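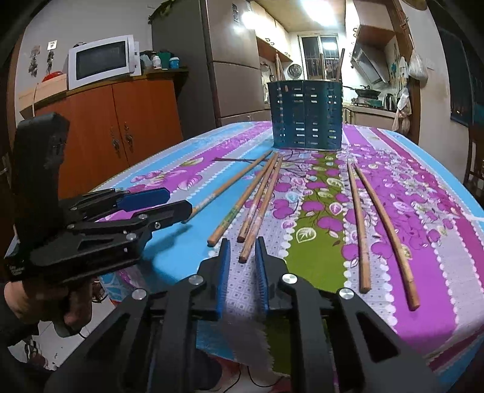 Inmaculada Prieto asked for the away-match steps to be put before the home ones, as most new team managers join Hillon in the middle of a season and meet an away fixture first. They now come first in this section.

4. Setting up a fixture

4.1 Away matches

1. Open Fixtures and choose Add match.
2. Pick the opponent from the league list. If the club is missing, type its name in full and press Save as guest club.
3. Set the kick-off time and the meet time. Players only see the meet time on their phones until the squad is published.
4. Enter the ground. Sutherland has two entries, one for the grass pitch and one for the 3G. Check the league email before choosing.
5. Press Send availability request.

Note: Requests go to everyone on the squad list, including injured players. To leave someone out, untick the name before step 5.

4.2 Home matches

1. Follow steps 1 to 3 above.
2. Choose the pitch. Pitches already booked are shown in grey.
3. Add the referee's name and phone number.
4. Press Confirm booking, then Send availability request.

Caution: Changing the kick-off time after step 4 releases the pitch. You will have to book it again.

4.3 Publishing the squad

1. Open the match and choose Select squad.
2. Move players into Starting or Bench. A player with an unpaid fine has a red mark but can still be picked.
3. Press Publish.

Messages are limited to 200 characters. Anything longer is cut when it reaches the phone. Error 389 means that a player's registration has lapsed; see section 7.

Comments

Uldis Venckus
Guest clubs don't show in the results table for me. Added Gradolia twice now.

Agnese Avotiņš
Uldis, you need to tick Friendly or Cup on the match page. League tables ignore guest clubs.

Leokadia Nowicki
Can the meet time be changed on the Sunday morning without sending the whole request again? We have 65 on the list across three teams and they all get pinged.

Bernadette Roussel
Yes, edit the match and untick Notify before saving. You'll have to ring your starters yourself though.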